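Chapter 6
A Day at the Open House

Every August, the Strand workshop in Gresthorpe opens its doors, and what a treat it is to walk in! Last time 673 people came through, and plenty of them stopped at the bench where a robot arm reaches down into an open desktop computer. Melur Osman, our guide, let us stand there for 70 minutes -- we could have stayed all day. 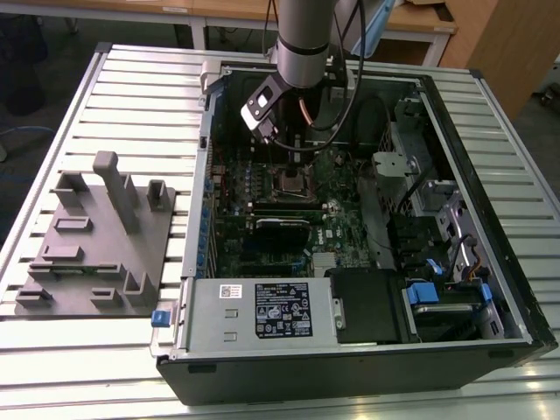 Why is a computer harder for a robot than a box of blocks? The parts sit close together, cables bend and shift, and a small slip can damage a board.

In this chapter you will follow the visit from station to station and meet 2 big ideas, gripping and sensing. Keep a notebook handy, and write down your own questions for Section 6.2 -- you'll use them there.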